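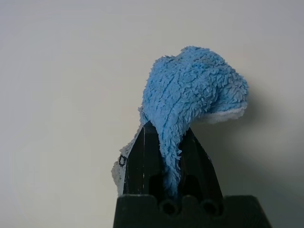 Bradbridge Institute of Hospitality
HSK 204: Linen and Laundry Practice
Handout 3: Handling, Inspecting and Folding Small Terry Goods

Required for the January practical. Students should bring a copy of this handout and the stock sheet to the laboratory.

1. Scope

This handout covers hand towels, washcloths, and terry cleaning cloths. Bath sheets and robes are treated separately in the next unit, as they are folded by two persons or on a frame. Flat goods such as napkins and pillowcases were covered in the previous handout, and the corner-to-corner method taught there should not be applied to terry without the changes given in section 4.

2. The fabric

Terry is a pile fabric. A ground weave holds the cloth together, and a second set of warp yarns is let in slack to form loops on one or both faces. The loops provide the surface that takes up water. Their length, twist, and density determine how quickly a towel absorbs, how long it takes to dry, and how much space it occupies on a shelf.

Goods with loops on both faces are called double-sided terry. Some small goods have loops on one face and a different finish on the other, such as a sheared pile or a flat backing. Students are expected to identify the face and the reverse before folding any piece. When the two sides differ in color this can be done by eye. When they do not, the thumb is passed lightly across both sides near a corner.

The following terms will be used in the practical without further explanation:

Pile: the loops taken together.
Ground: the woven base that carries the loops.
Selvage: the finished lengthwise edge.
Hem: the turned and stitched end.
Pull: a loop drawn out of the ground, usually by a fastener or a rough surface.
Border: a flat woven band near the hem, present on many hand towels and absent from most cloths.

3. Work surface

A folding surface should be smooth, clean, and larger than the opened piece on every side. Terry catches on splinters, raised screws, and damaged edge banding, and a single pull can move a towel from guest stock to rag stock. Surfaces are wiped and allowed to dry completely before clean linen is placed on them. Cleaning products and drinks are not kept on the folding table at any time.

Table height is set so that the worker can reach the far hem without leaning on the cloth. In the Nekov laboratory the tables are not adjustable, and students who require a platform should request one before the session begins.

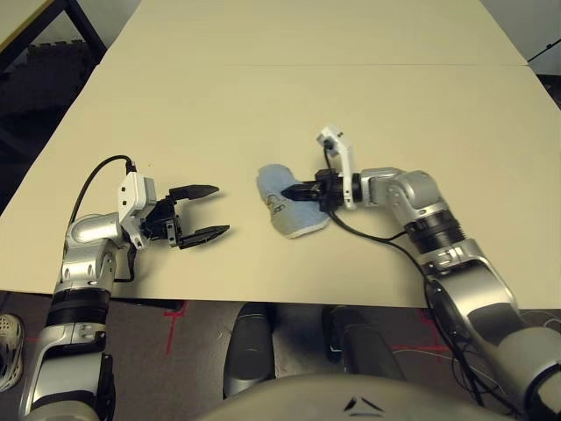
Alignment is the most common weakness in first attempts. Terry stretches under its own weight, and a piece that was square when manufactured may leave the dryer with one side longer than the other. A fixed straight line on the table helps the worker to see this early. Where a tabletop is made of two panels, as in the view of the beige table, the joint between them will serve: the far hem is laid parallel to the seam, and any skew becomes apparent before the first fold. The joint should be inspected for lint, which gathers there and transfers readily to light-colored cloth. If the table has no seam, the front edge may be used instead, although the worker's own body tends to obscure it.

4. Procedure

4.1 Opening. Take the piece by two adjacent corners and shake it once, downward. A cloth lifted from the middle comes up in a bunch, with the hems hidden inside, and must be laid down and found again. Students who cannot locate a corner should run one hand along any edge until the hem stitching ends.

4.2 Laying. Lower the far hem onto the table first and draw the cloth toward the body. Smooth with the flat of the hand, from the center outward. Do not drag the fingertips through the pile.

4.3 Inspection. Check the face, then turn the piece and check the reverse. Look for stains, open stitching, thinning at the center, and pulls. A pull is never tugged. It is trimmed level with the surrounding pile using blunt-nosed scissors, and the piece is returned to stock if the ground is sound. Sort defective pieces as follows: stained goods to rewash, open hems to mending, thin or torn goods to rag. A piece that has been rewashed twice for the same stain goes to rag.

4.4 Folding, washcloths. Fold in half with the face outward, then in half again. The folded edge is placed toward the front of the shelf.

4.5 Folding, hand towels. Fold lengthwise in thirds, bringing each selvage toward the center and laying the second over the first. Then fold the length in half. If the piece has a border, it should appear on the top face of the finished fold. The thirds should be judged by eye and corrected once; repeated adjustment flattens the pile along the crease.

4.6 Stacking. Press lightly with both palms to release air. Stacks are kept low enough to stand without support, and the newest stock is placed beneath the existing stock so that pieces rotate evenly through use. Compressed terry recovers slowly, and stacks should never be forced into a shelf.

5. Moisture at the time of folding

Terry that feels dry on the surface may still hold moisture in the hem, where several layers of fabric are stitched together. The hem is therefore the point to test. Goods folded with damp hems develop odor on the shelf, and the whole stack must then be laundered again. Goods removed from the dryer should be spread or folded promptly; if left in a heap they hold heat and set into creases that smoothing does not remove.

Fabric softener is not used on terry in this course. It coats the loops and reduces absorbency, an effect that increases over repeated cycles.
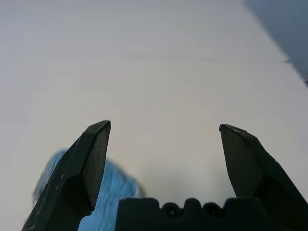 Damir Stan disagrees with the order given in section 4 and has asked that his objection be recorded in these notes. In his view inspection should come before laying, with the piece held up to the light by two corners, as thin areas show through at once and the table is kept free for sound stock. He adds that the practice at the Grelness property was to inspect at the dryer door and send only accepted goods to the folding table.

The point has merit for thinning and for holes. It is less satisfactory for pulls and small stains, which are easily missed when the cloth is hanging and the pile falls away from the eye. Students may use either order in the practical – but the order chosen must be stated on the stock sheet and followed for every piece.

6. Laboratory assignment

The practical lasts 45 minutes and takes place in Room 1341. Each student will receive a mixed lot of small terry goods from the Miranda linen store. The lot is to be inspected, sorted, folded, and stacked, and the stock sheet completed and signed.

Marks are awarded for correct identification of face and reverse, accuracy of sorting, squareness of the fold, and condition of the work surface at the end of the session. Speed is not marked separately. Unfinished lots are assessed on the pieces completed.

Hair must be tied back. Rings with raised settings, bracelets, and wristwatches are to be removed before handling stock.

7. Preparation

Students should review the sorting categories in 4.3 and practice the fold in 4.5 on a towel of their own. The stock sheet must be headed with the student's name and section before arrival.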